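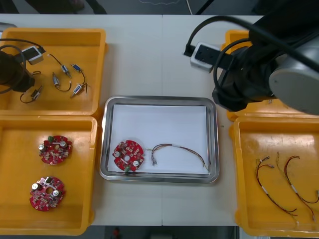 *Photo: Ultow*

**Do you post abroad?**
Not yet, sorry! I'm a one-person seed swap and stamps eat my budget (I spent £287 on them last year).

**How many packets can I ask for?**
Up to 9 at a time. Tomatoes go fast, so get in early – I open the list in January.

**My beans didn't come up, what now?**
Oh no! Drop me a line and I'll send more if I've got them. I'd try again once the soil's warmed up a bit.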